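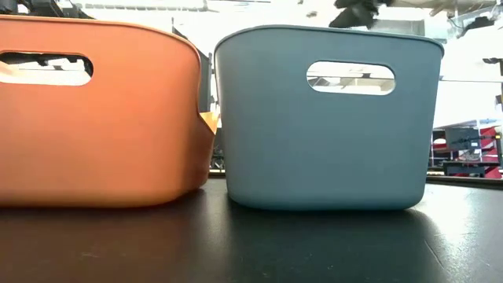

4. Sorting drinks cans into the baskets

Use this section once the baskets are out of their packaging and the labels have been peeled off. If you have not chosen a table yet, go back to section 2.

4.1 Set the two baskets side by side on a flat, dry surface with the long sides facing you. The handle cutouts should be at the front and back. Leave a small gap between the rims so that either basket can be lifted without dragging the other.

4.2 Decide which colour of basket takes which drink. In this guide the orange basket is for red cans and the blue basket is for silver and blue cans. Any split will do, but keep to the same one each time you restock.

4.3 Check each can before it goes in. Put aside any can that is swollen, leaking or badly dented along the seam.

CAUTION: Do not put a leaking can in with sound ones. Rinse the basket with lukewarm water and let it dry before you use it again.

4.4 Load the first cans at one end of the basket and work toward the other. Cans may be laid on their sides or stood upright. Upright cans are easier to pick out by the lid. Cans on their sides will roll if the basket is tipped, so carry that basket level.

4.5 Do not load more than 14 full cans in one basket. Do not stack full cans above the level of the handle cutouts, as you will need the space for your fingers.

NOTE: The Closby divider fits both colours and is sold separately. It stops cans laid on their sides from rolling to the far end when the basket is only partly full.

4.6 Stand any can you have not yet sorted on the table beside the baskets. Sort it before you move them.

4.7 Lift each basket by both handles. Carry one basket at a time.

CAUTION: Do not lift a loaded basket by the rim.

4.8 On a Brakora shelf, place the baskets with one handle facing out. Allow two centimetres between the rim and the shelf above. Heavier baskets go on the lower shelf.

4.9 Restock from the back. Bring the older cans forward, check the dates on the base, and place the new ones behind them.

Comments on this section

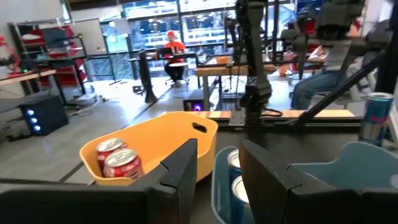
Hoxha: We've had the orange and the blue going in our garage since August and step 4.4 is right about the rolling. I stand everything up now. Could you add something on bottles? The short ones fit fine but the tall ones tip over as soon as you pick the basket up, even with the divider in. Also, 14 full cans is more than I'd want to carry down our stairs. I stop at six and make another trip.

Reply from the manual desk: Bottles will be covered in section 6 of the next edition. Six cans is a sensible load for stairs and we will add a note to step 4.7.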